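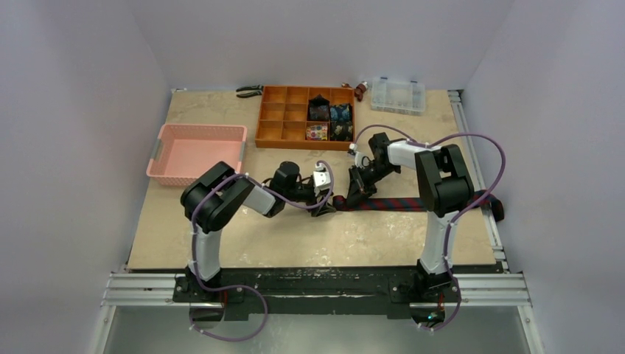 Rolling from the left, with the long end still out flat.

Ties: roll, fold or hang?
Posted in Wardrobes and Small Spaces, 28 February 2025

prosser_knots
I have become a tie roller and I'm so pleased with it! I've got 25 of them (mostly striped, I can't walk past a stripe) and they used to live on one of those swivel hangers, where the one I wanted was always at the back. Now they sit in a shallow drawer, rolled up like little buns, and I can see the lot at a glance. Lay it flat, start at one end, keep the edges level and don't pull. Who else does this?

lunowlad
Hanging for me, sorry. Gravity does the work and it's free. I had a navy and burgundy one very like that and rolling left a curl in the tip that drove me mad all through a wedding.

marmalade_hatch
Were you rolling it tight though? I used to do mine like a sleeping bag and they all came out wavy. A loose roll, with room for a finger in the middle, and the curl drops out while you're putting your shoes on.

lunowlad
Probably tight, yes. Still hanging them!

clillby_sue
Love this thread. I do the ties for our choir in Clillby, all from the same shop in Prokatlow, and rolling is the only way they fit in the box. My question is which end you start from. I've always gone narrow end first so the wide bit is on the outside looking smart, but my sister swears by the other way round.

prosser_knots
Narrow end first here too! Fold it in half before you start if your drawer is on the small side, mine is only 6 cm deep and they fit beautifully.

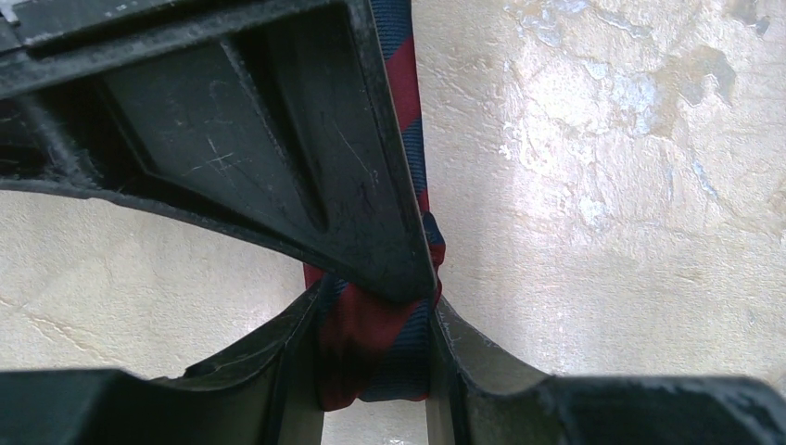 Same tie, held up and all bunched in the middle.

marmalade_hatch
Ooh, the stripes look lovely even scrunched. That gathered bit is what I'd watch out for, mind. If I pick one up by the middle I end up smoothing it out with my palm before I can roll it again.

lunowlad
And that's my point about hangers. No smoothing!

clillby_sue
Until the slippery ones slide off and you find them in September behind the shoe rack. Ask me how I know :)

lunowlad
OK, I'll give you that one. I'll try a loose roll on two of the old ones and leave the good silk where it is.

prosser_knots
Yes!! Narrow end first, and report back please. Has anyone found a nice drawer divider, by the way? I'm using a cut-down shoebox lid at the moment and it keeps sliding about.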